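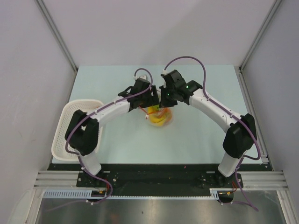
**August, started 8.40**

Cups day, mostly. The Zandau box finally came up from goods-in and I'd promised myself I would get the sample sets for Zelunby into some sort of order before lunch, which was optimistic. Writing this up in bits as I go, so apologies to anyone trying to follow it.

For anyone who missed the earlier pages: Zelunby want a small clear plastic cup with the coloured bits inside, so that whoever opens the box sees the colours before they've touched anything. Yellow piece first, then the orange-red strands. We've gone back and forth about whether the strands should be tucked right down inside or allowed to hang over the rim, and I've been on both sides of that argument (sometimes in the same afternoon).

Started with the delivery. The note says 944 cups. I counted sleeves and not cups, then lost my nerve and counted two sleeves properly, and both came out right, so I'm taking the rest on trust. The full order is 2,472, so there's a second box and presumably a third one somewhere between here and Banberg. I rang and got the recorded message. Will ring again.

The cups themselves are better than the last lot! The old ones had that cloudy look near the base that made everything inside seem a bit tired. These are properly clear. They do mark if you drag one across another, and I put a nice long scratch down the side of the very first one by pulling it out of the sleeve at an angle. Straight out, with a little twist, works every time. Scratched one has gone in the paintbrush drawer as a brush pot.

**9.30**

Wiped the blue top down twice. First go was with the green spray and it left streaks, second was plain warm water and a drop of washing-up liquid and it came up lovely. I know the spray is supposed to be quicker. I also know I end up doing the job again every time I use it, so can we stop buying it?

I like working on the pale blue, by the way. When we were on the white bench I kept losing sight of empty cups – you'd put one down, turn round for the tape, and swipe it onto the floor with your sleeve on the way back. Against the blue I can find the rim straight away, and yellow looks cheerful on it. If we ever replace that top, please can it be the same colour or near enough.

Tried three ways of filling:

1. Yellow piece in first, strands dropped on top in a loose bunch. Quick, and looks like a plate of noodles. The strands sit on the yellow and hide most of it from above, though from the side it's fine.

2. Strands coiled round the inside wall, yellow piece in the middle. Prettiest by miles for as long as it takes you to put it down. Then the coil relaxes and you've got version 1 again, only with more swearing.

3. Yellow piece in first, strands laid over the rim with the ends left outside. I wasn't expecting to like this one and I do. You get the yellow through the side of the cup with nothing in front of it, and the orange-red over the edge makes it look a bit generous, as if there's more than would fit.

The trouble with 3 is the lid. A strand under the lid means the lid doesn't seat, and a lid that doesn't seat comes off in the post. So it's 3 for anything that's going to be looked at on a table, and 1 for anything that has to travel, unless somebody has a cleverer idea. Write it underneath if you do.

**10.15**

Tea. Also rang Banberg again. Recorded message again.

**10.40**

Strand lengths. I'd been cutting by eye, and when I laid this week's out side by side they were all over the place, so I made a little gauge out of mount board with a notch at 65 mm. Cut everything to the notch. At that length a strand will go over the rim and stay there without needing a helping hand, as long as more of it is inside than out. Any shorter and it slides back into the cup. I did try longer and they catch on everything, cuffs especially.

The gauge is on the hook by the scissors. It has "GAUGE, NOT SCRAP" written on both faces in marker, and I would be very grateful if it could stay out of the card recycling this time.

The scissors want sharpening too. The blunt end of the blade chews the strands and leaves a fluffy tip, and once you've noticed the fluff you can't stop noticing it. I've been cutting with the first half of the blade, near the pivot, where they still bite. The Gentile snips are sharper but I find them horrid on the thumb after a while. Anyone with smaller hands might get on with them better – they're in the top tray, spring end up.

One more thing about strands. They cling. Put a handful down on a bit of polythene and they'll come up with you on your wrist and turn up later in your lunch. On plain paper they behave. I've lined the tray with the backs of old delivery notes, which are free and the right width.

**11.50**

Tipping test, which is a grand name for knocking cups over with a finger. Empty ones go if you breathe near them. With the yellow piece in they're a good deal steadier, and the strands make no difference that I could feel. So: yellow in the moment the cup is stood up, and don't set out a long row of empties, however tidy it looks. I set out a long row of empties this morning, then opened the side door. I'll say no more, except that if you find one under the radiator it's clean and can go back in the sleeve once it's had a wipe.

Also tried a dab of removable putty under the base. It holds beautifully and leaves a greasy ring on the top that took me longer to get off than the putty saved. Not doing that again. Double-sided tape would be worse. A square of rubber matting might be worth a go, though then I'd lose my nice blue underneath, and the only matting in the cupboard is brown.

**2.05**

Back after lunch and looked at the version 3 cups with fresh eyes. Still like them. The one I did with all the strands gathered to one side is much better than the ones where I'd spaced them evenly round the rim like a maypole. Gathered looks as if it just happened. Evenly spaced looks like homework.

Rule for now, then: yellow piece in, strands in one soft bunch, over the rim on one side, don't fuss with it. If it takes more than two goes, pull the lot out and start again, as the strands go limp when they've been handled too much and they never lie well afterwards.

Got through to Banberg at last! Second box has been sitting in their cage with our old postcode on it. It'll be re-labelled and sent on. I've asked them to change the postcode on the account as well, and they said they would, which is what they said in spring. Whoever takes the next delivery, please look at the label before it goes in the bin and tell me what it says.

**3.30**

Lids. Of the ones I tried, the push-on type is fine and the flip type is a nuisance – the hinge side sits proud and the cups won't stack. Left the flip ones in their bag, labelled. Push-on lids want pressing at opposite sides together, thumbs either side, until you feel it go down all the way round. If you press in the middle it domes and pops back up a minute later when you've already packed it.

Stacked filled cups three high in a carton with card between and gave it a good shake. Yellow pieces stayed put. Strands had migrated in most of them, all bunched under the lid, so they may need a twist of tissue on top. I've only got the white tissue and it does look a bit like a bandage. Asked for a price on pale yellow.

Things left for tomorrow, in no order:

- scissors to be sharpened (I'll take them if no one else is going that way)
- try the tissue twist in ten or so and shake them again
- more paper for the strand tray
- look at whether the label goes on the lid or the side. I say lid. A label on the side covers up the yellow and then what was the point of a clear cup
- green spray: finish it on the floor and don't reorder

Blue top wiped again, offcuts in the paper bag under the bench. I've kept the longer ones, they're good for tying up the sleeves once they've been opened.

**4.45**

Found the missing roll of tape. It was inside a cup sleeve, pushed right down to the bottom.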